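Sitting Down in Public: Seats, Waiting and Conversation on a Shopping Street

Student project report by Éabha Corrigan
Urban Studies, second-year field project

Why I picked this subject

When we were asked to choose a topic for the field project, most of my classmates went straight for traffic or housing, and I nearly did too. Then I spent an afternoon in July walking my grandmother down Boateng Street to get her glasses fixed, and we stopped four times so she could rest. Two of those stops were on a low wall outside the bank, one was on a window ledge, and one was on a chair that a very kind woman carried out of her dress shop for us. I had walked that street hundreds of times and never once noticed that there was hardly anywhere to sit (I suppose I had never needed to). By the time we got home I had my subject, and I am still grateful to my grandmother, who thinks it is very funny that she has ended up in a college report.

My question was a simple one to begin with: where do people sit on a busy shopping street when there are not many benches, and does the kind of seat change how they behave? It grew a bit along the way, as these things do.

What I did

The stretch I studied is 400 yards long, from the Cletetti bakery at the top of the hill down to the bus stop by the old Skusutness building, which used to be a furniture showroom and is now mostly offices upstairs and a pharmacy on the ground floor. I walked it in the morning, at lunchtime and in the late afternoon over 12 visits, with a clipboard and a rather worn-out map that I had drawn myself. Each time I saw someone sitting down I marked the place, the sort of seat, whether they were alone, and whether they spoke to anybody while they were there. I left out anyone sitting at a café table with a server, because they had paid to be there and I felt that was a different question.

By the end I had 116 sittings on my map. I did not write down names or anything that would identify a person, and I talked only with people who looked as though they wouldn't mind a chat. Most of them wanted to chat a good deal longer than I had planned for! One gentleman told me the whole history of the bus route, including two changes of number, and I have kept it in my notebook even though it doesn't belong in this report.

What I found out about the seats

The fixed benches are near the bus stop, and they were used mainly by people waiting for a bus. Those people tended to sit at the far ends and look up the road. Very little talking went on there, and when it did it was nearly always about whether the bus was late.

Walls and ledges were used by younger people, usually in pairs or groups, and mostly at lunchtime. The wall outside the bank is the favorite. It gets the sun from late morning on, and it is just the right height for leaning if you don't want to commit to sitting. Older people told me they would use it if they had to, but that it is cold and hard to get up from, with nothing to push against.

The movable seats were the ones that surprised me. Several shopkeepers keep a light seat somewhere by the door, and it comes out when the weather is good or when somebody looks tired. These were folding chairs, old kitchen chairs, and stools of every kind, and they moved all day long.

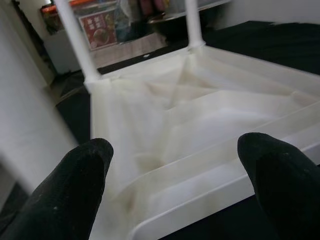
Page 7

A plain white plastic stool is a humble sort of object, and I had never given one much thought before this project. It is light, it can be wiped down, and a shopkeeper can pick it up with one hand while holding the door with the other. The drawback is that it has no back and no arms, and my grandmother would tell you that those are the two most important parts of a chair.

More than half of the conversations I marked between strangers happened at one of these movable seats. I think this is partly down to the way they arrive. Somebody has to offer you the seat, so you have already said hello and thank you before you sit down, and after that it would feel almost rude to be silent. At Vitine, the little frame and mirror shop halfway down the hill, the owner told me she has regulars who come for the chair and have never bought a frame in their lives. She doesn't mind at all. She said a person sitting by the door makes the shop look open.

What people asked for

I asked everyone I spoke with what they would change. The answers were wonderfully practical. People wanted a bench halfway up the hill, where the climb is worst. They wanted armrests. They wanted some shade on the bank side, and a seat close enough to the pharmacy that you could wait for a prescription outdoors. One mother with twins asked for a bench with an open space beside it for a stroller, so that she wouldn't be blocking the sidewalk and apologizing to everybody.

The city's design guide that we read in class suggests a resting place every 300 feet on a sloping street. Boateng Street does not come close on the upper part, and that is exactly where I saw the most people leaning, perching and stopping to catch their breath.

Problems with my method

All my visits were in dry weather, so I can't say what happens in the rain. I also suspect I missed people when I was deep in conversation at the other end of the street. And I was one person deciding what counted as sitting. I struggled over the leaners, and in the end I included them only if both feet were off the ground or they had put their bags down. My instructor thought this was a slightly odd rule, and she is probably right, but I kept to it from the first visit to the last.

Next steps

I would like to go back in winter and walk the same map again. The woman from the dress shop has already asked me to bring my grandmother along, and says she has found a chair with arms.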